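Speaker notes: Clutter and grasp choice in simulated kitchens
By Glenys Haslam, with Jirayu Somboon
January

Print this page | E-mail this page

Opening. Thank the chair. State the question at once: does a grasp policy trained on tidy counters still choose well on crowded ones?

Method. We built 108 counter layouts in simulation and ran the policy 20 times on each. Object positions were drawn afresh for every run. The arm and its mounting stayed fixed. Kaj Vídalín wrote the layout sampler; please credit him here.

Result. Most failures came at the choice of approach, before any contact. Tall items near the target did more harm than the total number of items. Pause for questions on this point.

Next slide: one of the two-level counters, with the stool beneath the open gripper and the cup standing well forward. 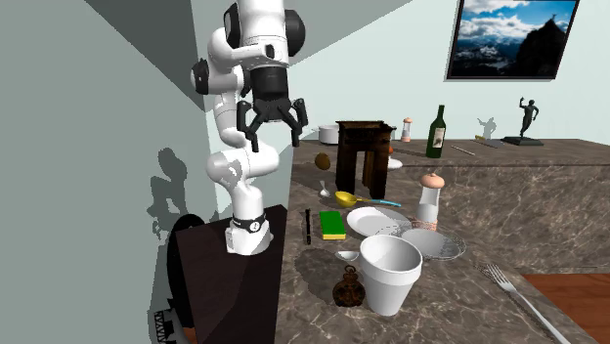 AARHUS, January – Notes as approved for the Revska project meeting. Close by saying that tests on hardware have not begun, and that the layouts will be shared on request.

Contact: Kirsten Lauritsen, Revska project office | Back to top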